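The back-to-school drive in Julstead has a new stop this year, and it is a really fun one. The Hennessy branch library has started taking in pencil cases and pen boxes for its supply swap, which runs until the end of July in the long room behind the children's shelves. Bring one you no longer use, take home one you like better. Nothing costs a cent, you don't need a library card, and you don't have to bring something to take something.

The swap grew out of the backpack table the library ran last summer with its sister branch in Hulbridge. Backpacks went fast, and so did lunch bags, but what kids kept asking for at the desk was something to put their pens in. So this time the two branches decided to go all in on the small stuff. Pencil cases, zip pouches, roll-ups, plastic boxes with hinged lids, rulers, sharpeners, erasers (clean ones, please!), highlighters that still write. The goal is 900 filled cases between the two branches by the time the doors close on the last afternoon.

Filled is the key word, and it's where the fun starts. Every case that comes in gets opened, wiped out, and checked at the big sorting table before it goes on the shelves. Lids have to open and shut. Zippers have to run the whole way. Pens get a quick scribble on scrap paper, and the ones that skip go in the refill tub, so the barrels can be used again if a matching refill turns up. After that, each case gets its basic set: 2 pens, 2 pencils, an eraser, and a sharpener if it will fit. The rest of the space is left for whoever takes it home.

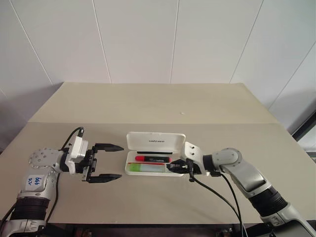
*Photo: Hennessy Branch Library, Julstead*

Hard plastic boxes have been the surprise hit so far. Plenty of us grew up with them and assumed they had gone the way of the overhead projector, but younger kids love a lid they can flip open on the desk, and they are a breeze to clean. A plain white one may not look like much on the shelf, and yet the plain ones are exactly what the decorating crowd is after. The library has put out stickers, paint markers, and a big roll of patterned tape at the low tables by the window, and on a busy morning you may have to wait for a chair.

Soft pouches are still the most common thing in the drop-off bin, and the library is glad to have them. They squeeze into an overstuffed backpack better than anything else and most can go through the wash. If yours has had a pen leak inside, turn it out and give it a soak before you bring it over. A faint stain is fine. Ink that still comes off on your fingers is not.

There is a shelf for older students, too, which was missing last year and which more than one parent asked for. Look there for slim cases, mechanical pencils, compasses, and geometry sets, many of them hardly touched. The art supply store Soretti, on the corner across from the bus stop, has donated fineliners and sketching pencils for that shelf, and it is also taking drop-offs at its front counter for people who can't make it to the library. Those get carried across the street at closing time.

Want to join in on the sorting? You would be very welcome. Shifts start at 10 in the morning and last until lunch, and there's no sign-up sheet. Just come to the long room and somebody will show you where things go. Kids can sort if they have a grown-up with them, and they tend to be the toughest pen testers in the building. It is a cheerful room to spend a morning in, with the radio on low and a steady click of lids.

A few notes on what to bring and what to leave at home:

- **Yes, please:** pencil cases and pen boxes of any size, pens and pencils that work, colored pencils (loose is fine), rulers, glue sticks with the caps on, unused notebooks
- **Check first:** calculators, which need working batteries, and scissors, which need rounded tips for the younger shelf
- **No, thanks:** dried-out paint, craft knives, cases with a broken hinge or a stuck zipper, correction fluid

If you have a case with a name written on it, bring it anyway. Rubbing alcohol takes permanent marker off most hard plastic, and there is a bottle at the sorting table. Names on fabric are harder to shift, so those get a patch or a sticker over the top, and some of the patches are so good that they've been picked before the unmarked ones.

Hulbridge is running its half of the swap in the front lobby, with the same rules and a smaller sorting table. Cases can be dropped off at either branch, and the van that carries books between the two will move supplies wherever shelves are looking thin. Right now Hulbridge could use colored pencils and Julstead is short on sharpeners, so if you've got a drawer full of either, you know where to go.

Whatever is left when the swap closes will be boxed up for the elementary school supply closets in both towns, where teachers can draw on it all through the year. Judging by how quickly the shelves are turning over, those boxes may be pretty light.

The long room is open whenever the Hennessy branch is open, and the drop-off bin is just inside the main door, to the left of the returns slot.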